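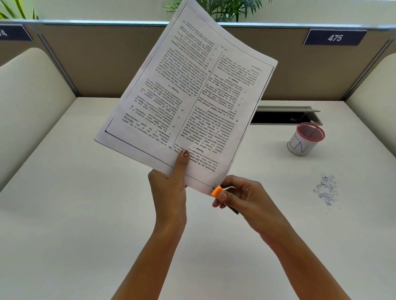

Reading comprehension papers of the passage type take up a lot of room and a lot of time, and most people lose marks on them through poor handling of the paper before they lose any through poor English. This page sets out a way of working through a practice paper at an ordinary desk, with a pen and a clock. The layout it assumes is the usual one: two columns with a rule down the middle, headings such as Passage – 1 and Passage – 2, and a line in bold beginning "Directions for the following four items". A large sheet like this bends when you hold it up, so do your reading with it flat on the desk and only lift it to turn it over.

What you need

One printed practice paper
A pen with a cap, and a spare
A pencil for notes in the margin
A clock or watch you can see without picking it up
A separate sheet for your answers

Phones go in a drawer or another room. If you work in a shared study room, choose a desk with side panels if there is one free. I used the ones at the Sestbridge study centre for most of a year and found I read faster there than at the kitchen table, though the chairs are worse.

Setting up the desk

Clear a space wide enough for the question paper and the answer sheet to lie side by side. If you write with your right hand, put the answer sheet on the right, and the other way round if you write with your left. Pen holders, cups and anything else that stands up should go at the back. Sweep off paper scraps and rubber crumbs before you start, as a pen catches on them when there is only one sheet between it and the desk.

Print the paper at full size. Shrinking it to save ink makes the columns hard to follow, and you will blame yourself for mistakes that come from small type. The Haque print shop will do large sheets if your own printer can't manage them.

Step one: read the directions

Read the bold line first, every time, even if you have done dozens of these papers. It tells you how many items belong to the group and what you are being asked to base your answers on. In most papers that is the passage only. If you happen to know something about farming or banking that the passage doesn't say, leave it out.

Draw a short pencil line in the margin where the group ends. With two columns a group can start at the foot of one and finish at the top of the next, and it is easy to miss the last item.

Step two: read the items before the passage

Read each item, but leave the options alone for now. You want to know whether you are looking for the main point, something the writer takes for granted, or a plain detail. Write M, A or D beside the number in pencil.

Step three: read the passage once, properly

Go through at a steady pace without stopping to underline. When you reach the end, say to yourself in one short sentence what the writer wants you to think. Then go back and underline a single sentence that comes nearest to it. If you underline more than that you will find yourself reading the whole thing again.

Step four: cross out, then choose

Now read the options. Cross out any that go further than the passage does. Words such as "only", "always" and "never" deserve a second look – they are not always wrong, but they often are. When two options are left, go back to the sentence you underlined and pick the one that sits closer to it.

Put the answer on your answer sheet straight away. Saving them up to copy across at the end is how people end up one row out.

Step five: keep to time

Allow seven minutes for a passage with its items to begin with, and bring that down to six once you are getting most of them right. If the time runs out, put a ring round the item number and move on. Come back to the ringed ones at the end.

Marking your work

Mark the paper the same day. For each wrong answer, write down which kind of item it was and why the right option was better, in your own words. Arif Dewan, who taught me this method, made us do the same for right answers we had guessed, and I still think it was the most useful part.

Keep the marked papers in date order in a folder. Look through them before you start a new one, and if the same letter keeps turning up beside your mistakes, spend your next session on that kind of item alone.

Lutfa Jayawardena
Last updated 2024-11-14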